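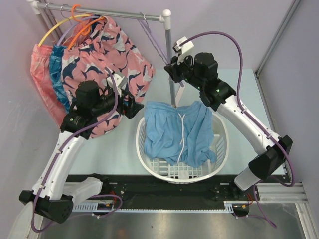
Two-Arm Garment Cell: Setup and Care FAQ
Last updated Tuesday, July 22, 2025
Page kept by Sandamali Pramanik, Skalow workshop

Who is this page for?
Anyone who runs or services the two-arm cell in the Skalow workshop. If you only book time on it, read the first four questions and skip the rest.

How do I start the cell?
Check that the enclosure is clear of tools. Turn on the main supply, then the left arm, then the right. Wait for the green light on each gripper before you open the control program. Starting both arms together can trip the supply, so leave a few seconds between them.

One gripper light is not green. What now?
Power that arm down, reseat the cable at the gripper end, and try again. If it still doesn't come up, check the connector at the base. After 3 failed tries, stop and write it in the log. Do not swap the left and right cables to test them. They are the same color but they are not the same length.

Where should the basket and the clothes rack go?
The basket goes between the arms, near the middle of the tabletop. The rack goes at the back left, with its upright pole behind the basket. Run each gripper slowly toward the pole before the first job of the day and make sure it stops short.

Can I hang anything on the rack?
Shorts, T-shirts and children's clothes are fine. Long pants drag on the table and get caught under the basket. Keep drawstrings away from the jaws when you load, and use the plastic hangers only. Wire ones bend and the arms can't find them again.

How should the purple cables be routed?
Along the outside of each arm, held with the small white clips, with a loose loop near the gripper. The loop should be big enough that the cable stays slack when the arm is fully stretched out. Gerardo Marquez pulled one tight in April to tidy it up and we lost a connector -- please leave the loops alone.

How often do the clips need checking?
Every Monday. Push each one with a finger. If it slides, replace it. Spares are in the drawer marked Vukix, under the hex keys.

What do I do about the loose wires near the bases?
The orange and red ones by the mounting rail are meant to be reachable. Don't push them down into the white cable channel while the power is on. If a bundle has crept up onto the rail, power down and move it back by hand.

Do the bases need to be tightened?
Yes, after every 100 hours of running. Use the short torque driver and work across the base, not around it. If you take an arm off the rail, mark which screw holes it used. Putting it back one hole over means a full recalibration.

When are the gripper motors replaced?
At 4000 hours, or sooner if a jaw chatters when it closes. Unathi Mkhize orders them from Kokkonen and delivery can take up to 9 working days, so report a noisy jaw early.

How do I clean it?
Dry cloth on the arms, damp cloth on the tabletop and the steel panel in front. Vacuum lint out of the rail holes. No compressed air, please. It blows the lint into the elbow joints.

Who do I call if an arm stops in the middle of a job?
Hit the stop button first, then find Hammad Abbasi or Sebastián Zúñiga. Don't pull the garment out of a closed jaw. Either of them can open it from the service menu.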